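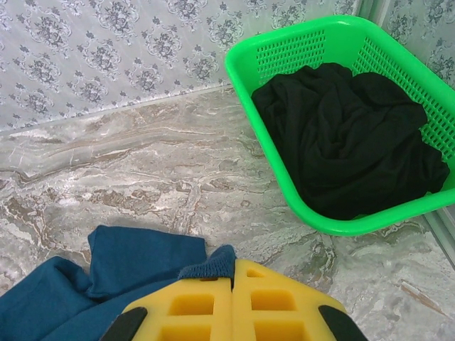

Green basket, one black thing in it.

December
Posted by Rocío Olvera

I sang in front of a teacher again last month, the first time since college. The Akbridge choir school opened up a day of coaching to adult amateurs, and Chutima Siriwan, who runs our alto section, sent in my name before I had made up my mind.

There were 8 of us on the list and each got a slot at the piano while the others sat and listened. Otakar Kopecký was the coach. He taught in Sondmont for most of his career and now does these days when he feels like it. Atif Jatoi played for everyone, mostly at sight, and didn't complain when I handed him a photocopy with the bottom line of the left hand missing.

I brought two songs. We only got to one, and only to the first page of it. He had me speak the words, then speak them on the rhythm, then sing them on one note. My trouble is that I take a breath wherever there is a comma. I've done it for years and my choir lets me, as there are always other altos to cover the hole. Alone with a piano you can hear it plainly. He marked two places in pencil where I was allowed to breathe and crossed out the other five.

I ran out of air every time. He said that was fine for now and to practice it slower, which I thought would make it worse. It did for the first week. Then I noticed I was using up most of my breath on the opening word, and once I stopped doing that the phrase got easier. I can make it to the second pencil mark on a good day.

The person after me was Wenceslao Saavedra, a baritone who drives in from Huerta. He got through his whole song and was then asked to do it again sitting down. I liked it better the second time. His shoulders had been up by his ears and the chair seemed to fix that.

Some practical notes for anyone thinking of going next time. The room is cold in the morning, so bring a sweater. You can record your own slot but not other people's. Slots can run up to 25 minutes and he doesn't watch the clock, so don't plan anything tight for after. Bring a clean copy for the pianist with all the notes on it.

I have put my name down for the spring day. Same song, and I'd like to get to page two.

Get new posts by email. You can unsubscribe at any time.

Recent posts
Altos and the second row
Buying used scores in Trukstead
What I listened to this fall
Learning a part from the piano when you can't play the piano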